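Altard College of Hospitality
Department of Culinary Foundations
Handout 3: Emulsions and Foams

Purpose of this handout

These notes support the third lecture of the unit and should be read before the practical class in the Kirus Building. Students are expected to know the terms set out in this handout and to be able to use them correctly in written work.

Emulsions

An emulsion is a mixture of two liquids that do not normally combine, such as oil and water. One liquid is spread through the other in very small drops. The liquid that forms the drops is called the dispersed phase, and the liquid that surrounds them is called the continuous phase. In mayonnaise, oil is the dispersed phase. In butter, the positions are reversed, and small drops of water are held in fat.

An emulsion formed by force alone will separate when left to stand. A simple vinaigrette is the usual case. To delay separation, an emulsifier is needed. Egg yolk contains lecithin, a substance with one end that is drawn to water and another that is drawn to fat. Prepared mustard also helps to hold a dressing together, though less strongly than yolk.

The rate at which oil is added matters a great deal in the early stage of a mayonnaise. Oil should be added in drops until the mixture begins to thicken, and then in a thin stream. A sauce that has broken may often be recovered by whisking it slowly into a fresh yolk.
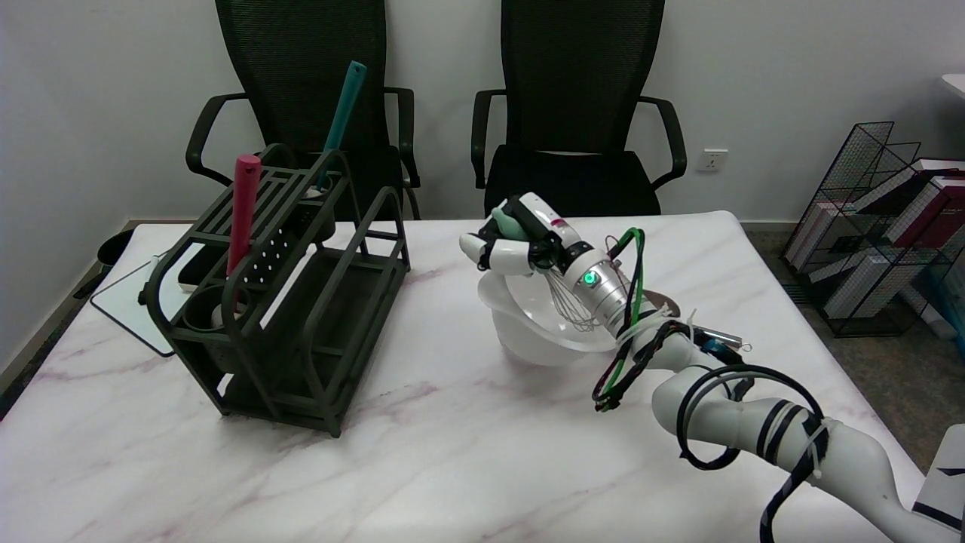
Foams

A foam is a gas held in a liquid or a solid. Egg white foams well when beaten because its proteins unfold and link together around the air bubbles. Fat interferes with this process, and even a trace of yolk will reduce the volume obtained. Sugar slows the formation of the foam but makes it more stable, and is therefore added once soft peaks have formed.

Whipped cream depends on fat for its structure. The cream and the bowl should be well chilled. If beating continues too long, the fat gathers into lumps and the foam collapses into butter and buttermilk.

Required reading

Addo Kitchen Science Reader, chapters 2 and 14. Copies are held on reserve in the Mandisberg Library and may not be removed from the reading room.

Written work

Students will submit a short paper comparing one emulsion with one foam. The paper carries 20 percent of the unit grade. Late papers will be accepted only with the written approval of the department office.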